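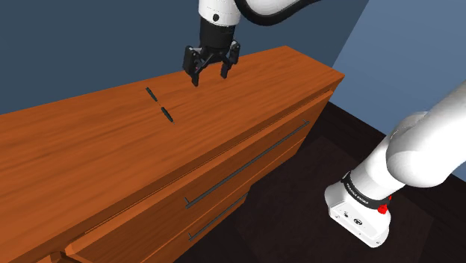 Corrigan gets its fiber line, two years late

8 August 2024

Zekard switched on its fiber link to Corrigan this morning. 2,842 homes can now sign up, plus 8 schools and the clinic on the east side. Village of Fleltero still waiting, no date given.

Adavo, the firm that dug the route, blames permits for the delay. Local traders say prices are to high for most familes. Cheapest plan runs on a 4-month contract, paid up front. Council takes up the price question later in August.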